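4.3 Recording an evaluation run

Applies to the Moreira bench protocol, revision 3. Read section 4.2 (joint zeroing) before starting. The procedure assumes that the policy under test has been exported and that its checkpoint folder is readable from the bench computer.

An evaluation run compares one checkpoint against the reference checkpoint under matched start poses. Each run is identified by its seed. Seed 1007 is reserved for the reference and must not be used for anything else.

1. Log in to the bench computer and open the Berkano console. Check that the status line reads IDLE. If it reads HELD, clear the hold as described in section 3.5.

2. Enter the run seed. The console generates the list of start poses from the seed and writes it to poses.csv in the run folder. Do not edit this file by hand. A changed pose list makes the run useless for paired comparison, and the analysis script will reject it.

3. Select the checkpoint. For blinded runs, select the alias and leave the checkpoint name field blank. The alias table is kept by Irfan Lashari and is opened only after scoring.

4. Set the action horizon. The default is 235 control steps. Shorter horizons are allowed for debugging, but the resulting files must carry the suffix _dbg and are left out of the results tables.

NOTE: The horizon counts control steps and ignores camera frames. Older Momow configuration files used frames. Convert them before loading - the console does not check the unit.

5. Run the joint sweep from the Tools menu with the gripper jaws open. The sweep moves one joint at a time at low speed and compares the reported position with the commanded one. A joint that fails is listed by its bus ID. Repeat the sweep once. If the same joint fails again, stop and return to section 4.2.

CAUTION: Keep hands and tools out of reach of all arms during the sweep. The console stop button halts motion after the current command finishes. The hardware stop cuts motor power at once, and an unsupported arm will drop. Support the upper link before pressing it if there is time to do so safely.

6. Capture the start view with the head camera. The console overlays the stored reference view at half opacity. Shift the camera mount until the table edge in the live view lies on the table edge in the reference, then lock the mount and save the new view in the run folder.

7. Check cable routing. The cable on a moving link needs enough slack for the full range of the wrist, and a loop that can catch on the elbow housing will show up in the data as a tracking error on the wrist joints. Vitória Rocha found this pattern in three early runs that had first been put down to the policy. Any loose cable within the working area also changes the visual input.
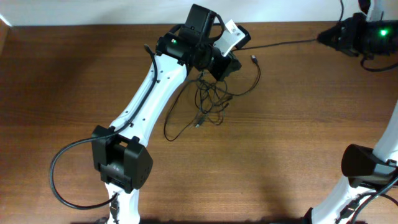
8. Press Record, then Start. The arms move to the first start pose and wait for confirmation. Confirm each pose from the console. Automatic confirmation is available for unattended runs but has not been validated for this protocol.

9. Score each trial when it ends. Enter 0 for failure, 1 for success, and P for partial completion as defined in table 4-2. Enter X if the trial was interrupted by an operator or a communication fault. X trials are repeated at the end of the run using the same start pose.

10. Close the run. The console writes a checksum and sets the folder to read-only.

NOTE: If the log shows dropped packets on the motor bus, keep the run but add the count to the comment field. Timeouts longer than 2000 ms end the trial automatically with score X.

4.3.1 Comparing with the reference

Run pair_eval with the two run folders as arguments. The script matches trials by start pose and reports the difference in success rate with a bootstrap interval. Partial scores are counted as failures in the main figure and reported separately below it. Do not pool runs recorded with different head camera views. Pooling was permitted in revision 2 and results from that period should be quoted per run.

Questions about the scoring table go to Tanner Fraser.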